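Clubs & Schools > Student Projects > Simulation and Navigation > Skitby house-run task, is the sim worth our time?

dramstead_tala
Our club at Dramstead has signed up for the Skitby house-run and I've been put in charge of whether we do the simulated round or go straight to the real one in July. I have doubts. The students have had the sim for a term and they are very pleased with themselves. Best policy gets through the doorway and stops in the right room in 3,119 runs out of 3,245. That leaves 126 failures and they talk about those as if they were weather.

What I want to know is whether any of it means anything once there's a real floor under the wheels. I've been round this before with a line-following project that was perfect on screen and couldn't cross a rug.

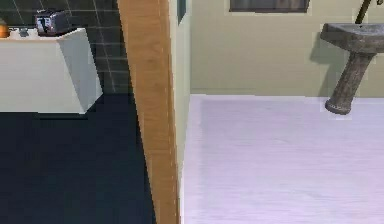

The doorway is where I think we're being fooled. Our lot trained the "which room am I in" part on colour views from the sim and it's nearly always right, and I'm not surprised. You've got a near-black kitchen floor on one side of the wooden jamb and pale lilac on the other, so a policy could ignore the toaster and the sink completely and still get full marks. Thaís, one of our sixth-formers, says the network "understands the layout". I've asked her how she knows and I haven't had an answer yet.

Has anyone taken a Skitby policy from sim to a real building and had it survive?

corentin_d
Yes, and it survived better than you'd think. Skoltstead did it last year. We lost a lot of runs at first, then put the camera height right in the sim and got most of them back. The floor colours weren't our problem at all.

I think you're being a bit hard on them. Using floor colour to tell rooms apart is a perfectly good trick. People do it.

dramstead_tala
People also know it's still the bathroom when somebody changes the lino. What were your real floors like?

corentin_d
Grey carpet tiles in one room, light vinyl in the other.

dramstead_tala
So, dark on one side and light on the other. You see my difficulty.

corentin_d
Fair, but it was a different dark and a different light, and it coped.

vcordeiro
I'm with Tala on this one. We ran the same round at Prado and our policy fell to bits when we swapped the two floor textures over in the sim. Everything else was left alone, same furniture, same walls. It drove through the door, decided it was back in the kitchen and turned round again. Did that over and over until the timer ran out.

The test takes an afternoon. Swap the floors, run it with the seed you already use (ours was 666, the students chose it, obviously) and compare. If the score holds up I'll believe in the layout business.

thais_t
Hi, I'm the Thaís from the first post! I didn't quite say it understands the layout, I said it looked like it had learnt more than the floor. We blanked out the bottom part of the input on a few runs and it still got the right room in 6 of them.

dramstead_tala
Out of how many, Thaís?

thais_t
I'd have to look in the notebook. We stopped writing them down after a bit because it was near the end of the session.

vcordeiro
Then you haven't got a result, I'm afraid. Nice idea for a test though, and it would be worth doing again with the log switched on. Watch out for the walls as well. If the kitchen is always dark tile and the bathroom is always pale green, blanking the floor just moves the cheat up a bit.

rosangela_frota
I help mark the written reports so I'll put in a word for the sim round. We don't give top marks for the success rate. The reports that do well are the ones where a team tried to break its own robot and wrote down what happened - and that's far easier to do on a computer than in a hall with the clock running. A page on the floor swap would do you more good than another decimal place.

I don't agree that the sim is no use for the real round, by the way. The collision side carries over decently if your wheelbase is right.

dramstead_tala
I'd believe that for collisions. Door width is door width. It's the room recognition I wouldn't put money on, and that's the bit they want to put on the poster.

corentin_d
Randomise the floor and wall colours and retrain. Your score will drop and everyone will sulk, but you'll have something you can take to a real building.

thais_t
We can do the swap tomorrow after 4, I've already found where the textures are set. Do we have to change the walls in the same go?

vcordeiro
No, floors first by themselves. Then walls. Then both. And write down every run this time, including the boring ones.

dramstead_tala
Agreed, and the poster waits until it's done. I still expect it to fall over at the door. Will post the numbers whichever way they go.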